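Lawful Access and Device Encryption: Community Legal Support Project
Progress report to the Demissie Fund
Prepared by Afaf Chidiac, project lead, Pralutthorpe Legal Centre
11/18/22

14 shares | 3 comments

This report covers the second half of the grant. The first half was covered in the report we sent in autumn and I have not repeated it, except where a figure has changed.

Work completed

The grant pays for two things: advice to people whose phones or laptops have been taken or searched under warrant, and a plain-language guide to what the law does and does not require of them. The advice line opened on schedule. It runs two afternoons a week from the Pralutthorpe office and is staffed by one solicitor and one paralegal. We had planned on three afternoons, but the paralegal position was filled at part-time hours and we chose to keep both staff on every shift instead of splitting them.

We have now opened 200 files. Most are short. A caller wants to know whether they must hand over a passcode, whether a fingerprint is treated differently, or how long a device can be held before they can ask for it back. These are usually dealt with in one call and a follow-up letter. The longer matters involve small businesses whose work machines were seized along with a staff member's own, and who cannot get at their payroll or client records while the examination goes on. There are 10 of these and they take up more hours than the rest of the caseload put together. Our original budget assumed an even spread of hours across files, which was wrong, and the revised budget attached to this report corrects it.

In two of the business matters we got a supervised copy of the accounts data released while the devices stayed in custody. Both took a good deal of letter writing. We have turned those letters into templates and they are in the shared folder for the other centres to use.

The guide

The guide went through three drafts. The first was too long and read like a submission to an inquiry. The second was reviewed by two outside practitioners who disagreed with each other on the section about orders to assist with access, and we spent more time on that section than on all the others. The version now at the printer is 30 pages. It sets out the orders a person can be served with, what a valid one looks like, what the penalties are for not complying, and where to get advice quickly. It does not argue a position on whether encryption should be weakened or limited. Some of our partners would have liked it to. Our view is that a person reading it at the kitchen table with an order in front of them needs to know what to do by Monday. 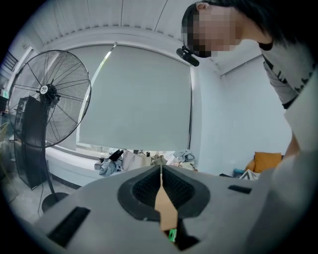 Translation has been slower than we said it would be. Arabic is finished and checked. The Vietnamese draft came back with several legal terms left in English and no note on why, so it has gone to a second translator. We expect to have it in January. The cost of the second translator is within the contingency line and we are not asking for more money.

The web version is built on Etar, the same publishing system we use for our tenancy material. It loads without scripts and does not log visitors' addresses, both of which were conditions of the grant. We tested it on older phones and fixed a problem where the contents menu covered the first paragraph of each page.

Our own systems

The grant agreement asked us to bring our handling of client files up to the standard we recommend to others. All staff laptops now have full disk encryption turned on and recovery keys are kept on paper in the office safe. Client messages have moved off ordinary text and onto Jodar, which encrypts from one end to the other. Uptake among clients has been mixed. Older callers mostly prefer the telephone and we have not pushed them. We have written a short policy on what may be discussed by which method, and it has been signed by all staff.

There was one incident to report. A staff laptop was left on a bus. It was locked and encrypted, the account was disabled the same day, and the transit office returned it the following week. We notified our insurer and the law society. Neither required further action. We have added a line to the induction checklist about carrying devices on public transport.

Problems and changes

The training sessions for community workers are behind. Two have been held and both were full, but the third was put off when the trainer took leave and we have not rescheduled it. I would like your approval to run it online, with the travel money moved to printing. The first print run of the guide is already spoken for by libraries and neighbourhood houses, and we have a waiting list for the next.

We also underestimated how often callers would ask about border searches. The rules are different there and the guide covers them in half a page. A separate leaflet would make sense. We have started an outline in unfunded time and can send it to you if it is of interest.

Next period

Finish the Vietnamese translation and post it. Hold the third training session. Close or refer the remaining business matters where the devices have been returned. Send the final financial statement with the closing report.

Please let me know about the travel money when you can, as the printer is holding a spot for us.

Afaf Chidiac

14 shares | 3 comments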